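Thread: Storing baseball caps on a foam or mannequin head, worth it?

nisreen_y
Oct 18, 2020
Lusura sells a display head for 20 bucks and claims it keeps a cap in shape for years. Has anyone had one long enough to say? I have 2 caps I care about and the rest can stay in a pile.

Skjelbred_N
I don't buy it. A cap keeps its shape if you don't crush it. My oldest has been on a nail since college and the crown is fine. "For years" is what they print when they haven't tested anything.

leonie.h
A nail puts a dent in the back, though. Mine did by January. I'd pay for a head before I'd pay for those cap washing cages.

wissam106
The head is OK for drying, I'll give it that. Wipe the sweatband with a gray cloth or whatever rag you have, set the cap on the head, and leave it alone. Light colors like lavender show every water mark, so go easy on the brim.

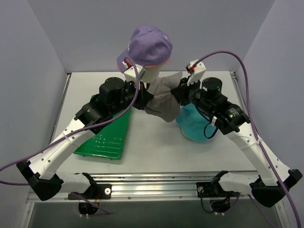
Where I stop believing is the shape part. Most heads are smaller than mine, so the cap just sits there and sags at the sides. I stuff a towel under it, and at that point why did I buy a head?

Skjelbred_N
Exactly. Use the towel, skip the head.

leonie.h
A towel under a cap rolls off the shelf – ask me how I know. And you two have big heads, apparently. Mine fits.

nisreen_y
So one yes and two no. I'll try a mixing bowl first and keep my 20 dollars.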